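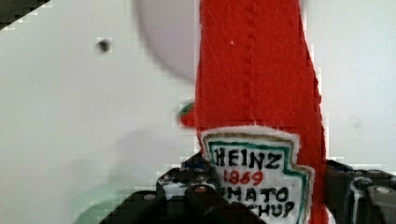

Stuffed toy

A stuffed toy, also called a soft toy or plush toy, is a toy with an outer fabric sewn from several pieces and filled with a soft material. In British English the name "cuddly toy" is also common.

Materials

The outer fabric is usually plush, felt or cotton. Older toys were filled with straw or sawdust – today polyester fibre is the most used filling. Eyes and noses may be embroidered, what makes them safer for small children.

Subjects

Most stuffed toys show animals, but food, vehicles and household goods are also popular subjects.

Collecting

Some people collect them. The collection of Fenna Timmermans in Tisport has 3,553 pieces, of which 400 are bears.

See also

Rag doll
Teddy bear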